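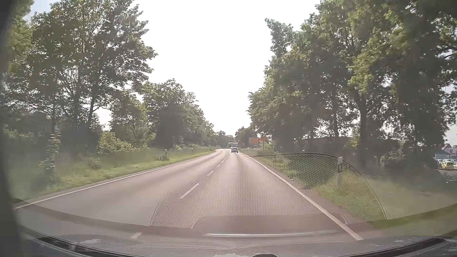 4.3 전방 카메라 주행 보정

Direll 차로 유지 제어 장치는 설치 직후와 앞유리 교체 후에 반드시 주행 보정을 실시하여야 합니다. 보정은 카메라가 노면 표시를 연속하여 인식할 수 있는 직선 도로에서 진행하며, 양쪽의 흰색 실선과 중앙의 흰색 점선이 멀리까지 이어지는 왕복 2차로가 이에 해당합니다. 노면 하부에 대시보드 반사상이 겹치는 경우에는 4단계의 반사 영역 설정을 생략하지 마십시오.

1. 차량을 평탄한 곳에 세우고 렌즈 중심의 지상 높이가 1295 mm인지 확인합니다.
2. 앞유리 안쪽과 바깥쪽을 닦고 대시보드 위의 물건을 치웁니다.
3. 제어기 메뉴에서 [보정] > [주행]을 선택합니다.
4. [반사 영역]에서 반사상이 겹치는 구간을 지정하고 저장합니다.
5. 동승한 작업자가 [시작]을 누르면 운전자는 차로 중앙을 유지하며 주행합니다. 선행 차량과의 거리를 충분히 둡니다.
6. 상태 표시등이 녹색으로 바뀌면 안전한 곳에 정차한 후 결과를 저장합니다.

주의: 보정 중에는 조향 보조가 작동하지 않습니다. 운전자는 화면을 조작해서는 안 됩니다.

참고: 유효 직선 구간이 거의 200 m에 이르지 못하면 오류 코드 9가 표시됩니다. 이 경우 다른 구간에서 3단계부터 다시 실시합니다.

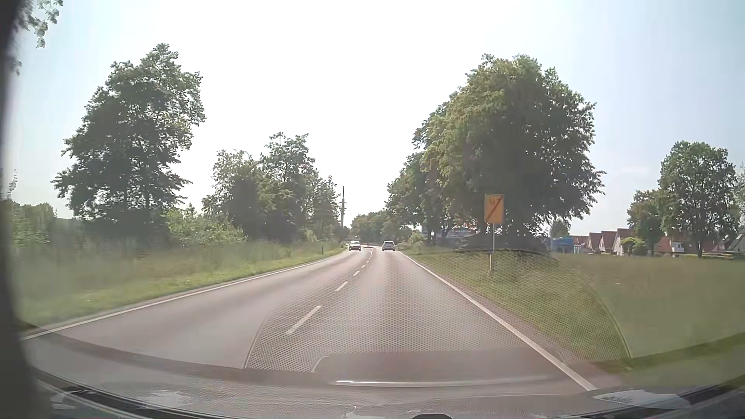 Bindorent 정비팀은 하늘이 밝은 시간대에 노출을 자동으로 두면 먼 쪽 점선의 인식이 자주 끊겼으며, 노면 우선으로 바꾼 뒤에는 재보정 횟수가 줄었다고 알려 왔습니다. 해당 설정은 [카메라] > [노출]에서 변경할 수 있습니다.

4.4 정기 점검

주행 거리 2000 km마다 브래킷 고정 나사와 렌즈 오염 여부를 점검합니다. 렌즈 높이가 달라졌다면 4.3항의 절차를 처음부터 다시 수행하고, 결과를 점검 기록부에 기재하십시오.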